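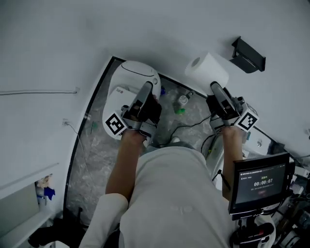

*Bathroom station, hand-held grippers over the toilet, timer at 00:00:07.*

# Pre-session safety check, narrow bathroom station

**Site:** Samthorpe, ground floor
**Study:** Larna (demonstration length and policy success, small rooms)
**Checked by:** Cheuk-hei Tai
**Date:** January 25, 2021

Hello everyone, and thank you for your patience with this one. I know the checklist has grown since the kitchen sessions, and I know some of you could do it in your sleep by now. The bathroom is a tighter place to work, though, and I would like each of us to go through the whole thing before the first demonstration of a shift, even on the days when the person before you has only just stepped out. My comments are under the items where I had something to say, and where there's nothing, it was fine.

## A. Floor and walking space

- [x] Door opens fully and stays open
- [x] Floor dry before start
- [ ] Floor clear of small objects

*Comment:* Left open. There are small things on the floor, a white round one, a green one next to it, and a blue one near the toilet, plus a bit of something green off toward the edge. They are easy to miss when your eyes are on your fingertips. If an object belongs to the task, please write it on the task card. If it doesn't, pick it up, and then come back and tick this box.

- [ ] Cables routed away from the feet

*Comment:* Also open. The black cable from the right gripper trails down across the floor area between the operator's arms, and I would so much rather it went over the shoulder and down the back, the way we do it in the kitchen. Iver clips are in the second drawer of the cart. Two per operator is plenty.

## B. Electrical

- [x] Wall socket cover intact, no scorching
- [x] White wire from the left wall socket checked along its length
- [ ] White wire secured at floor level

*Comment:* I ran my fingers down the whole wire with the power off and felt no nicks. It does hang down toward the floor, and I'd like it taped along the wall before we go on. Please use the cloth tape, as the shiny kind lets go when the room gets steamy.

- [x] Monitor stand steady when nudged

*Comment:* Steady, and the timer can be read easily from the standing position. Do leave yourself some elbow room on that side, because the equipment and cables sit close together along there and the sink or fixture is right by your arm.

## C. Grippers

- [x] Fingers open and close freely on both sides
- [x] Handles wiped down between operators
- [x] Markers flat, clean and firmly attached

*Comment:* One marker on the outer side of each gripper, as it should be. Wipe them with a barely damp cloth and nothing stronger. We lost a whole afternoon of tracking to a smeared marker last fall, and I still feel bad about it, having been the one who smeared it.

- [x] Sleeves snug at the wrist

*Comment:* Long sleeves are welcome, and I'm glad of them in that chilly room. Just tuck the cuffs well back from the finger linkage.

## D. Toilet, paper and surfaces

- [x] Surfaces cleaned before the session
- [x] Water to the toilet shut off
- [x] Spare paper rolls on hand

*Comment:* Tsai asked whether the roll should start in the same spot every time. For this study, no! The start positions are on the task cards and they are meant to vary. Please don't tidy them into a pattern, however tempting it is.

## E. Operator comfort

- [x] Break schedule posted
- [ ] Operator has done the shoulder stretch

*Comment:* Leaning forward with both arms out is harder on the back than it looks. Stop for a proper rest after every 600 seconds of recording, and sooner if you feel it in your neck.

## Why the pace matters

A few of you have asked whether working slowly hurts the results, so let me put the answer where people will find it. We trained on 188 unhurried demonstrations and then on 290 quicker ones, with the same tasks and the same room. The smaller, slower set gave us the steadier policy, mostly on the approach and the first grasp. It is an early result from one bathroom and I wouldn't lean on it too hard, but it does mean that you have no reason to rush.

## Outcome

**Not cleared yet.** Open items: small objects on floor, gripper cable, wire tape, stretch. Once these are done, initial beside each box and recording may begin. The next full check is in February, and I'll bring the new task cards with me.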